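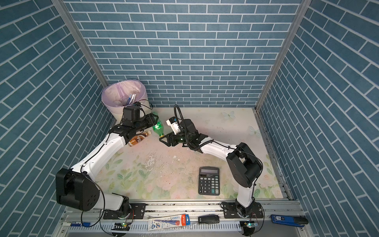 蓝砖墙角落里的绿瓶子、黄瓶盖，旁边还躺着一只小饮料瓶

Lorari“倒空再扔”活动十二月开始报名

大家好，我是Lorari的Morag Buchanan，这次的新闻稿由我来写，所以会啰嗦一点，请多包涵！

我们十二月要推出“倒空再扔”，专门聊饮料瓶这件小事。谁家桌上没攒过几个瓶子呢？剩一口茶、半口汽水，随手一丢，袋子底下就汪着一滩水，拎出门一路滴（我家楼道就遭过殃）。活动一共4周，Troston和Tavares两个社区先做，报名的住户可以领一套透明垃圾袋和一本小册子，首批准备了2000套。

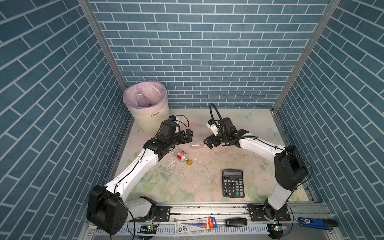 两只夹爪之间的透明扁瓶，后面是套着粉紫色袋子的垃圾桶

册子是我同事Subira Masanja写的，她的办法特别简单：先拧开盖子倒干净，再把瓶身压扁，最后进桶。“瓶子压扁以后，袋子能多撑好几天，”Subira说，“我自己试了6个星期，下楼的次数明显少了。”

我也跟着学，最大的体会是桶要放在手边！放墙角也行，但别让东西挡着，桌布如果是浅色印花的，记得备块抹布，水渍和碎屑落上去挺显眼的。

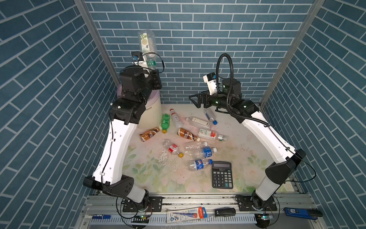 另外，Tedalov会在两个社区各设一个回收点，每天下午2点开门，压扁的瓶子直接带来就好，标签撕不撕都收。想报名的朋友到社区服务台登记，媒体朋友想来看看也欢迎，找我或者Subira都可以。

联系人：Lorari活动组 Morag Buchanan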